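July
By Sabina Samarakoon

Pettigrew shoppers will be asked to pay a $2 deposit on every takeout cup starting Thursday, under a trial that the town says will cut its trash bill. The town has not said by how much.

The program is run by Pranlow, a company that rents reusable cups to cafes and washes them at a site in Harnonard. Customers get their money back when they return the cup to any shop that has signed up. So far that means the coffee counters on Main Street and the one inside the train station, which closes at noon.

Pranlow says 90 percent of its cups came back in an earlier trial. Asked how long that trial ran and how many people took part, the company sent a two-page handout with a chart on it. The chart had no numbers along the bottom.

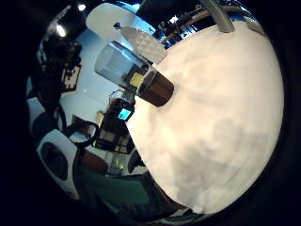

There is also the matter of washing. Each cup has to be driven to Harnonard and back, and the town's own report leaves the truck out of its sums. A spokesman said fuel would be "looked at later in the process."

Cillian Ní Mhurchú, who runs a bakery on the square, signed up but is not sure she will stay. "They told me it would save me money on paper cups," she said. "Then I got the contract and there's a monthly fee of $100. I don't sell that much coffee."

The town surveyed 606 residents in the spring and says most of them liked the idea. The question they were asked was whether they would support less litter. It did not bring up a deposit.

Two council members voted against the trial, saying they wanted to see the Pranlow contract first. It was made public after the vote, with the pages on price blacked out.

The trial runs through the end of the year. The town has yet to set a return rate that would count as a failure.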